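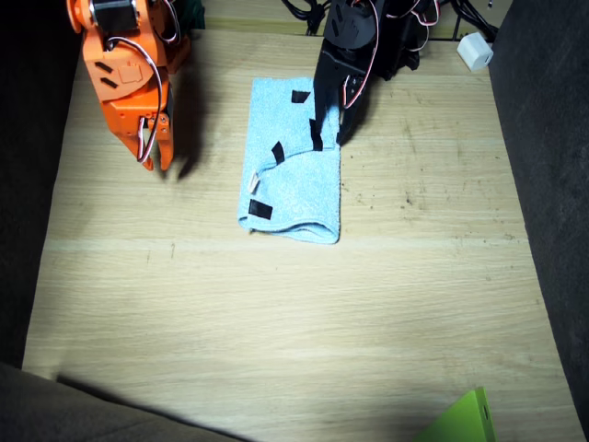

Botcombe workshop, two-arm towel cell
Monthly check, May. Filled in by Līga Org

Servo cables, both arms – OK. The red and white leads still have plenty of slack in their loops. Please don't be tempted to tidy them in tight against the brackets, however much neater it would look!

Bracket screws – OK, after a small nip up on the orange arm's second joint (it had worked a little loose, bless it).

Gripper fingers – OK. Both sets opened and closed 14 times without sticking. Next change is due at 1,000 folds and we are at 300, so there's a good way to go yet.

Emergency stop – OK, pressed from both sides of the table.

Cables at the back – NEEDS ATTENTION. I do wish we could get the black bundle labelled and clipped down before the next visit from Bramura.
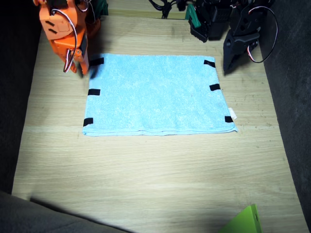
Towel and table

Tape markers – OK. Press each black strip down with a thumb before starting, and swap any that have begun to curl at the corners.

Care label – leave it on, please, but keep it clear of the jaws when you lay the towel out.

Table top – OK. A few scuffs and dark specks, nothing that would snag. Wiped over with a barely damp cloth.

Next check: Dambrauskienė, with my thanks.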